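Workshop notebook - February, front room

Started at 9:20, coffee already cold. The plan for today was the water corner and nothing else, and I nearly stuck to it.

For anyone picking this up after me: the front room is the one we call Plaster, after the state the walls were in when we got it. The walls are fine now. The floor is the light marble-look stuff, and it shows every crumb and every drip, so the dispenser has been on my list ever since we moved the seating in here.

Seating first, quickly. The orange armchair stays where it is. I tried sitting in it with a cup in my hand and getting up again (twice, very scientific) and you can reach the taps in a couple of steps without banging into anything. The cushion makes it a bit too high for me but everybody else seems to like it that way, so I'm leaving it. The black-and-white pillow keeps migrating. I've stopped putting it back. The pink chair and the little metal side table make a nice corner together and I'd love a second table just like that one if anybody sees one going cheap - the Veloso catalog has something close, but the legs look wobbly to me even in the picture.

Now the dispenser. We've been paying for the Gellier water delivery since the fall and the bottles come every 20 days, which is a bit too often for how much we drink. I've asked them to stretch it. They said they'd call back. Meanwhile I went over the thing properly with a damp cloth and a drop of dish soap, front panel first, then around both faucets, then the drip tray. The glossy white is easy, it wipes clean in one go. The gap behind the faucets is the bad part! Old toothbrush works best, a cloth just pushes the gunk farther in.

Reminder for visitors, and I'll say it again at the next get-together: the left tap is the HOT one, the one with the red tab. There's a small red-and-white warning label under it but it's tiny and people don't read labels when they're thirsty. I want to make a bigger sign. Something friendly, big letters, taped at eye level.

I'd also like that clear plastic bag off the top at some point. It's wrapped around the bottle area and I can't decide if it's keeping dust out or just looking untidy. Leaning toward untidy. Will ask before I pull it off.
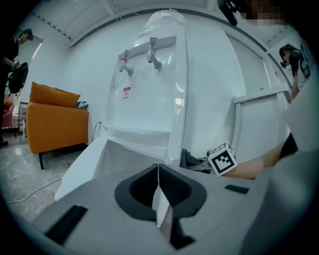 Cords and floor

The black power cord comes off the wall behind the left side of the dispenser and goes down to the floor. Fine by me, it's tucked back enough. What bugs me is the white cable out on the open floor on the left. White on a pale floor, you really don't see it until your foot does. I had some of the flat Rukoton cable cover left over from the back room, 240 cm of it, so I'll cut that down and see how far it gets us. Measured the run with a tape and then lost the piece of paper, so measuring again tomorrow. Typical.

Also the dark gray cloth down by the base of the white cabinet. Cloths live on the hook from now on, please. I know, I know, I'm as bad as anyone. I'll put up 3 hooks so there's no excuse.

Things I still want to try:
- a tray or mat under the front of the dispenser, something with a lip
- moving the pink chair a little closer to the orange one so people can talk without shouting
- a proper shelf for cups (right now they walk over from the kitchen and don't walk back)

Descaling is due too. The leaflet says every four months and I have no record of the last one, so I'm calling it month zero and starting the count here. Citric acid is in the cupboard under the sink, the big tub. Unplug first, and let it cool down well before opening anything up.

2:45 pm. Gellier called back, they can do a longer gap but only starting with the next billing period. Said yes. Need to cancel the extra bottle we had on order, number is on the inside of the cupboard door.

Cable cover still not cut. The good knife is missing again.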